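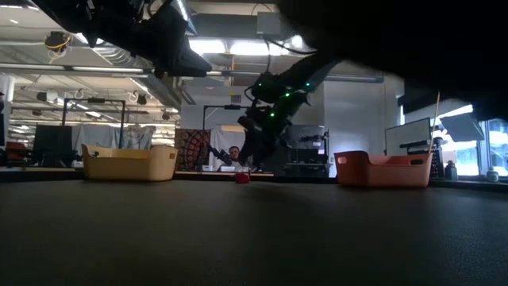 Whitcombe Sort is the dataset recorded by the student manipulation club for its October project. It covers short pick-and-place episodes on a two-arm station. The standard layout uses two plastic baskets, yellow-beige on the left and orange on the right, with a small red cup set down between them. Each episode has one language instruction naming the target basket.

Search this repo Go

Contents
- 606 episodes, teleoperated by club members
- 400 with the left basket as target, the rest with the right
- joint states, gripper state and fixed-camera video

Known issues
Lighting changes with the window. Background is not masked. Episodes over 900 steps were trimmed at the end.

Maintainers: Akosua Wumbei, Kiros Tekleab. Send label errors to Kiros with the episode number.

Last updated 30 March 2021

2 comments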